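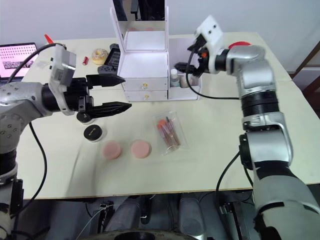 Small round lid, cream tabletop

About Ostell School of Make-up

Ostell is a small school of make-up and skin care in Stidcombe. We teach adults who want to work in this trade, and also people who only wish to learn it for themselves. The school was opened in 2000 by Maribeth Umali, who is still the principal and still teaches the first week of every long course.

Maribeth came to England as a bridal make-up artist, with one suitcase of products and not so many words of English. She worked first in hotels and then for a theatre company, where she learned to do a full face in very little time and in poor light. When friends began to ask for lessons she gave them in her kitchen. Later she rented two rooms above the old Sarmiento bakery, and the school has the whole building now. The ovens are gone, but in the back corridor you can still see the old flour hatch.

Up to this August, 1252 students have finished a course with us. Many work in salons, some in television or in hospitals, and a few have opened their own shops. We are always glad when they write to us, and former students may come to any evening talk without paying. 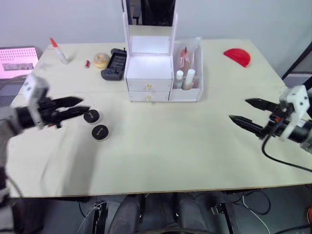 How we teach

Our main course takes 28 weeks. There are never more than 12 students in a class, so the teacher has time to stand beside each person and look at the work closely. We start with clean skin and clean hands. Colour comes later than most students expect, and there are sometimes complaints about it in the first month!

Students practise on each other, and after the half-term break on clients from the town who book through our front desk. We ask every student to work on many ages and many skin tones. Maribeth had to mix her own shades when she was young – the shops did not sell them – and mixing is still part of the final practical test.

We also give short evening courses:

Everyday make-up for beginners
Bridal and party faces
Make-up for mature skin
Brushes and sponges: choosing, washing, storing

The last one is only a single evening and it fills up quickly. 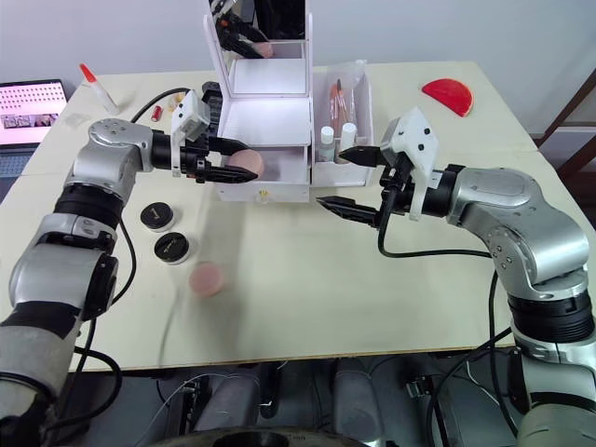
Pink make-up sponge by an open drawer

Products and our student kit

We do not belong to any cosmetics company and our teachers receive no commission. The kit for the main course is put together for us by Woneo, a small supplier which we have used for many years. You may bring your own brushes instead, if your teacher has checked them.

Visiting us

Visitors are welcome during term. Please ring the front desk before you come, as the door to the street is locked while classes are going on. There is a lift at the side entrance. If you are not sure about your English, please do not let this stop you. Half of our teachers learned it as a second language, and we are used to explaining things twice.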